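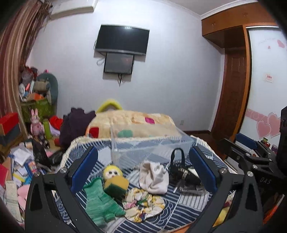

*By Arne Kohlhase | February 11, 2018*

Plarnik opened its test rooms to visitors this month, and I went with Torben Dreßler to try grippers. We have 55 bins at work that are still picked by hand, and we wanted to hold some hardware before asking for quotes.

The hand-held units are the reason to go. You carry the gripper yourself and work the fingers, and the camera on the tool records what the fingers are doing. The one I used most has angular black fingers with a blue pad on the inside of each, and "DAS" in raised letters on the body. Plarnik tries them in furnished rooms. Mine was a bedroom, with a green knitted glove, a toy with a kitchen sponge, a white cloth pouch and a black handbag on a striped sheet.

Cloth was the hard part for me. I kept closing on the sheet along with the pouch. The handbag was easier by its arched handle. With the clear storage box I went for the rim, and Torben told me to come in slower.

After that we compared two arms on the bench, a Honico and a Görtz. The Honico run had logged 202 picks by the time we got there. The Görtz had 200 but was quieter, and its controller menu made sense to me without help. The Honico controller needs a laptop plugged in to change the grip force - a nuisance if you switch parts as often as we do.

Zodero had a wrist camera on the next table, priced at 829 dollars without the cable. Its picture was sharp, but we couldn't test it in low light.

Torben prefers the Honico. I'd take the Görtz arm and ask Plarnik for a set of the blue pads. Parking is behind the building, and the entrance is on the left side.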